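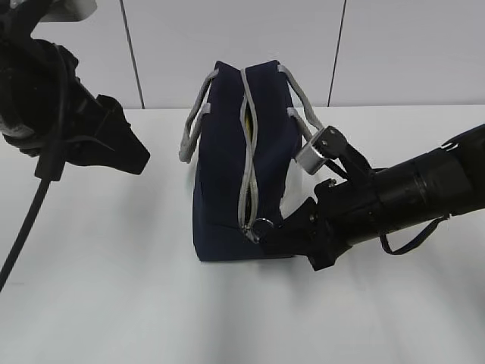

Fludirix has been selling two-arm handling cells for rigid parts for some years, and Rollura is its first service aimed at soft goods. The customer rents a pair of arms with a software subscription, and Fludirix sets up the handling routines remotely from samples sent in by post. Bags are the main test item. Zips are the part customers ask about most, and the navy bag on the white table shows why: its zip tape runs down the face in a wavy line, and the right-hand gripper has to close down by the pull at the bottom while the left one stays clear of the fabric. Esther Bakilana, product manager for Rollura, went through the terms and the limits of the service with us in February 2025.

"A rigid part has one shape and you can store it," she says. "A bag has whatever shape it was left in. The routine can't rely on the corner being where it was in the last cycle, so it looks again before each grasp."

The look-again step costs time. Bakilana will not quote a general cycle time and says a figure taken from one bag is of little use for another. Customers receive their own timings after the sample stage, which takes two weeks from delivery of the goods. If the timings are unsuitable, the contract can be dropped at that point with only the sample fee to pay.

The standard subscription is £976 a month per cell. It covers both arms, the grippers, software updates and remote support for eight hours a day. The table, guarding and any feeder are the customer's own cost. Anas Qudah, who manages installations, considers the guarding the item most often left out of early budgets.

"People see small arms and assume they can go on a bench in the packing area," he says. "Sometimes they can. It depends on the risk assessment, and we don't write that for them."
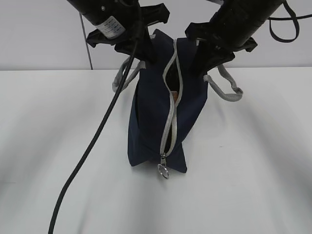 Qudah is also responsible for cabling, a subject on which existing customers have been critical. The arms are supplied with external cables, and in a confined cell these need to be routed so that neither arm can catch them at full reach. Fludirix now supplies a routing drawing with each order. A version with internal cabling has been discussed but has no release date.

The grippers have two fingers and no suction. Bakilana defends the choice on grounds of maintenance, as worn fingertips can be changed on site with a hex key. She accepts that it rules out some work. Thin film bags are not supported, and neither are goods with loose drawstrings – the software finds the cord unreliably and the fingers tend to trap it.

Van Dijk, the distributor for the Benelux countries, asked for a trial on coated fabrics. "Coated material is slippery and it reflects," Bakilana says. "We got the grasp to hold. The vision was poorer than we wanted, and we told them so. It stays off the supported list until that is fixed."
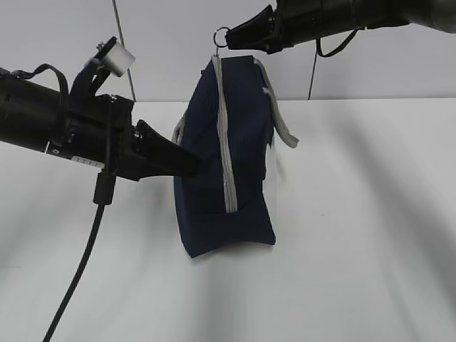 Can a customer teach the cell a new item without sending samples?

Small variations can be added on site through the teaching software, such as a different size of a bag already supported. A new type of closure or a new fabric still has to go through the sample stage. Bakilana expects to widen what can be done on site with the March software release, beginning with handles and straps.

Failed grasps are recorded with the camera view and the gripper position, and the cell stops for an operator after a second failure on the same item. The limit can be raised, although Qudah advises against it for zipped goods, where repeated pulling may damage the slider. Records stay on the customer's own computer unless a support request is opened.

Orders are being taken for the UK and the Benelux countries. Training for one operator is included, and further places are charged separately.

Related items
Bromunska revises its gripper fingertip range
Marites Marquez on guarding for small two-arm cells
Renting or buying: handling equipment for short runs
Mark Anthony Tan: what a sample stage should tell you
Cable routing on bench-mounted arms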